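Tidy Cupboards, Tidy Minds: news from the second-floor store

Regular readers will remember that in September we promised to do something about the cleaning cupboard. Regular readers will also remember that we promised this last year, and that the result was a new label on the door. This time we have gone further. We have been inside.

The cupboard on the second floor of Aston House was last emptied when Blažena Kollár still ran the front desk, and she has views on how it was left. We found two mop heads without poles, a pole without a mop head (not a match for either, we tried), a bucket full of smaller buckets and a box of 700 bin liners in a size that fits no bin in the building. If you have a bin that is tall, narrow and lonely, please see Janka Kubíček.

The main complaint over the years has been that people who spill something small, such as biscuit crumbs, compost or the contents of a hole punch, have to wrestle the big vacuum cleaner down a flight of stairs to deal with it. What happens in practice is that they look at the crumbs, look at the stairs, and move a chair over the crumbs. Miroslava Paulík moved the chairs in the reading room last month and would like it known that she has seen everything.

So we are trying grab bags. Each one is a fabric storage bag with two handles, and into it go a dustpan and a hand brush. You take the bag to the mess, deal with the mess, and bring the bag back. Pankaj Pandey asked at the planning meeting whether there would be training. There will not be training. 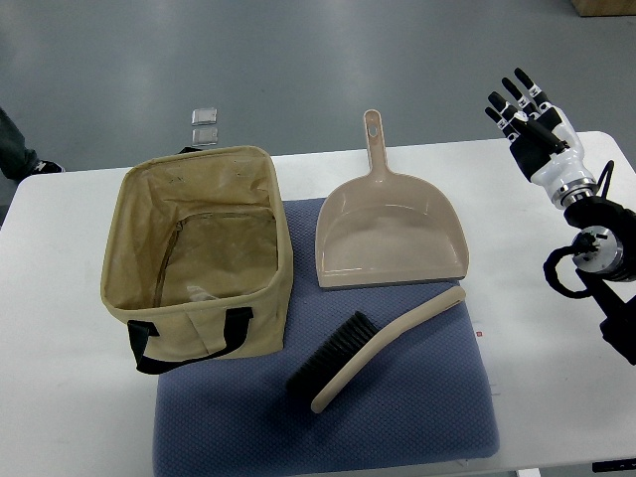
There was more debate about the contents than you might think possible. One party wanted spray, cloths, gloves, a scraper and a spare of each, at which point the bag weighs as much as the vacuum cleaner and we are back under the chairs. The other party, led by Zdislava Zelenák, held that a bag with two things in it is a bag people will put two things back into. Zdislava won, partly on merit and partly by staying until everyone else had a bus to catch.

A few words on packing, as the early results have been mixed. The dustpan goes in first, scoop down, handle up. The brush goes in after it with the bristles resting in the scoop, so that whatever is still clinging to them lands in the pan and stays out of the lining. Please don't put the brush in bristles up with the pan jammed on top. It bends them, and a brush with a side parting leaves a line of dust behind it wherever it goes.

Empty the pan before you put it away. We had hoped to leave this one unsaid. A bag came back from the craft room during the trial with a good helping of glitter in the bottom, and it has since been to the kitchen, the landing and Pankaj's car.

The bags are for dry things only. Soup is not a dry thing, and neither is soup that has been left until it looks like one. For soup there is still the mop, or there will be once we own a pole that fits.

The grab bags will hang on the hooks outside the store from 17th October. If the hooks are full of coats, the coats will be moved to the lost property box, where they can keep company with the 98 single gloves. Anyone who would like a bag kept nearer their own room should put their name on the sheet by the kettle. Whoever has been signing it "Mr Crumb" should put their real name, as we can't deliver to him.

Complaints to Janka, glitter to Pankaj, poles to anybody.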